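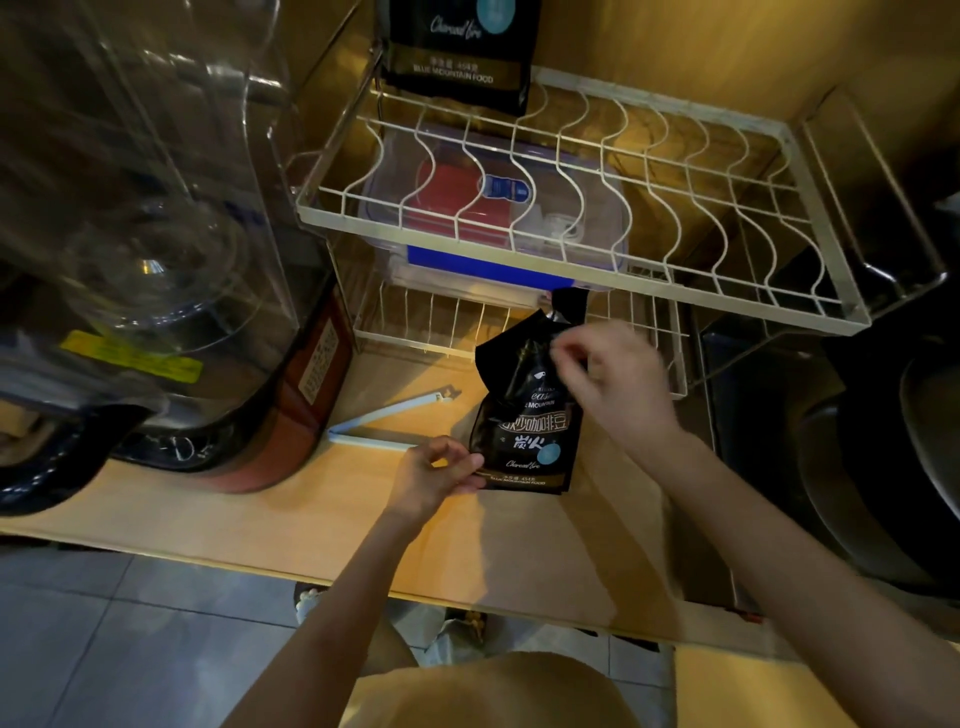

Water hardness to fall across Flemidstead as softening plant starts up

29/07/2022

Households in Flemidstead and the eastern part of Tustutstead will receive softer tap water from next month, when a new treatment plant at the Jardine pumping station begins supplying the local network. The change affects 802 properties, all of them fed by the same chalk borehole.

Water from the borehole has a high calcium content. It is safe to drink, but it leaves scale in kettles, on heating elements and on anything left to drain after washing up. Complaints about white marks on glasses and cutlery have been the most common reason for residents to contact the supplier over the past two years, ahead of low pressure and billing.

The plant uses pellet softening. Water is pumped upwards through a tall steel vessel containing fine sand, and a small dose of caustic soda is added at the base. The dissolved calcium comes out of the water and forms a hard coating on the grains. When the grains have grown too heavy to stay suspended they are drawn off at the bottom and replaced with fresh sand. The used pellets will be sold to farms for spreading on acid soils.

There are 2 vessels at Jardine, one of which can carry the normal daily demand while the other is being cleaned. Part of the flow will bypass them and be blended back in afterwards. The supplier says this gives a steady result and avoids water that is too soft, which can attack older pipework.

Hardness at the tap is expected to settle at 136 milligrams per litre, measured as calcium carbonate. The present figure varies with the season and is more than twice that. Customers should allow several days for the change to reach them after start-up, with those at the far end of the Tustutstead main being the last to notice it.

Dishwashers that have a built-in softener will need to be reset. The correct setting is given in the maker's handbook against the hardness of the supply. A machine left on its old setting will use more salt than it needs and may, over time, leave a cloudy finish on glass. Owners of separate household softeners should make the same adjustment, or ask their installer to do so.

People who wash up by hand will find that less washing-up liquid is needed for the same amount of lather. Scale already present in kettles and shower heads will not dissolve on its own and should be removed in the usual way with citric acid or vinegar. Tea and coffee may taste slightly different, and a finer or coarser grind may suit some coffee makers better than the one used now.

Keepers of tropical fish are advised to test their tanks before and after the first large water change. Home brewers who adjust their water with salts will need to work from the new analysis, which will be posted on the supplier's website once the first month of samples has been processed.

Construction began in February of last year and took longer than planned. Delivery of the vessels was delayed, and part of Gura Lane had to be closed for a second time so that a joint on the outlet main could be remade. The lane has since been resurfaced and is open in both directions.

Final pressure tests were completed this month. The plant will run at reduced flow at first, with treated water returned to the inlet tank until the readings are stable, and will then be connected to supply overnight. Pressure may drop for up to 20 minutes during the changeover. Some discoloured water is possible in the hours that follow, and can be cleared by running the kitchen cold tap gently.

The western part of Tustutstead takes its water from a separate reservoir and is not affected. Residents unsure which source supplies them can check by entering their postcode on the supplier's website or by calling the number printed on their bill.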